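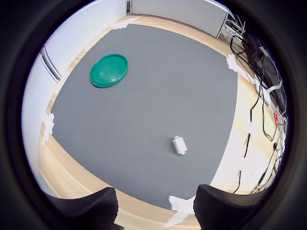

FOR RELEASE IN FEBRUARY

Otiden brings its plain gray work mat to craft rooms, kitchens and the rest of the house

RILLITZ – Otiden, a small maker of things that go underneath other things, will start selling its first work mat this February. It is dark gray. The company looked at other colors and found that people had opinions about them.

The mat, sold under the name Flarnov, is meant for anyone who sorts, glues, trims, repairs or simply puts small objects down and would like to find them again. It lies flat on a wood floor or a table, stays quiet underfoot and shows up pale items very well. Spools, buttons, pill bottles and the caps of pens all stand out against it. Dark gray buttons do not, and Otiden would like to be clear about that before the letters begin.

"We asked people what they wanted from a mat, and most of them asked why we were asking," the company said. "We took that as a sign of a market with room to grow."

Flarnov grew out of a trial at Shimada, a shared workshop in Rillitz where members kept losing parts between the floorboards. Over 28 evenings, members used early versions of the mat for model kits, bike lights, a great deal of beading and one jigsaw puzzle that is still missing its sky. They were asked to fill in a form at the end of each evening. Otiden received 4 forms, all of them kind. 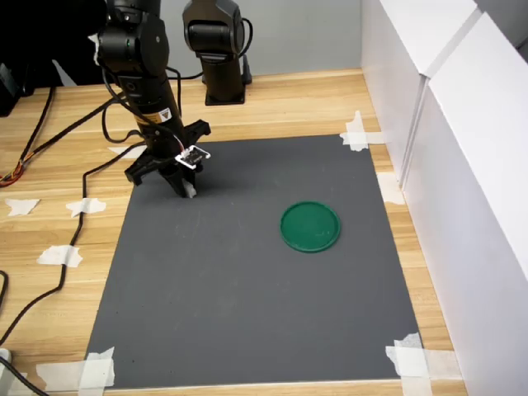 The main request from the trial was for a mat that stays where it is put. Otiden's answer is tape. Torn white tape along the outside works fine, costs very little and can be pulled up when company comes over. A version with its own sticky edge was tested and is no longer discussed.

Members also asked for more room in the middle. The finished mat gives most of its surface over to nothing at all, so a tray can sit at one end and the work at the other without the two getting involved. Otiden suggests a shallow round tray with a raised rim, in a color you would notice if you were about to step on it. The tray is not included. Neither is the tape.

Flarnov comes in two sizes, one for tables and one for floors, and both arrive rolled. New owners should lay the mat out overnight with something heavy on the corners. Wipe it with a damp cloth. Do not iron it, however tempting the corners become.

The first 50 mats will be sold at the Shimada front desk, with wider sales to follow once the company has found somewhere to keep them. Store owners may ask for a sample square, useful as a coaster.

Press contact: Otiden Press Desk, Rillitz

We use cookies to remember that you have already seen this notice. Accept | Settings

© Otiden. All rights reserved. Back to top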